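Lillham Bamboo Cutting Board, Large
Sold by Bokholm Kitchen Supply

The Lillham is a large rectangular board for everyday counter use. It is made of light bamboo strips, with a groove around the perimeter to catch juice from tomatoes, melon or roast meat. Leave it out on the counter or stand it on edge behind the toaster.
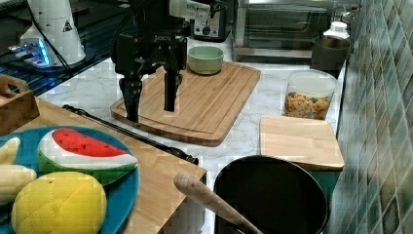 Large bamboo board with perimeter groove, shown on a marble countertop.

Wipe the counter before you set the board down. Crumbs under it will make it rock, and grit can scratch polished stone. A damp dish towel underneath helps if your counter is slick. 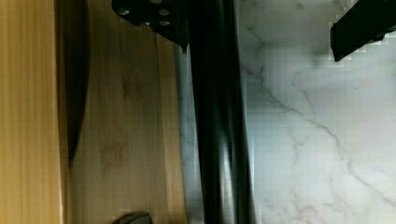
Wash by hand with warm water and dish soap, then dry both sides. Do not soak it and do not put it in the dishwasher. Oil it once a month with food-safe mineral oil, more often in winter. Let the oil sit overnight and wipe off what is left in the morning.

Bamboo is harder than many woods, so knives may need sharpening a little sooner. Small cuts in the surface are normal and can be sanded out with fine paper.
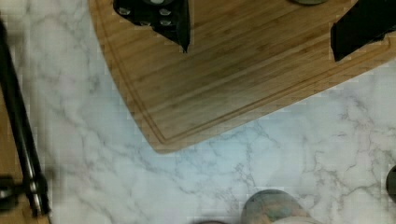 Bokholm Kitchen Catalog, p. 215

The groove is on one side only. Use the flat side for bread, dough or fruit. Strong colors such as beet and turmeric will stain if left to sit. Rub the spot with salt and half a lemon, then rinse.

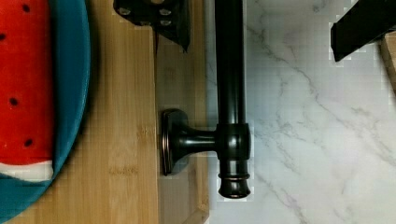 Returns are accepted on unused boards. For replacement or bulk orders of 10 or more, write to Olga Pastor in the order office. Orders placed by noon on Monday ship the same day.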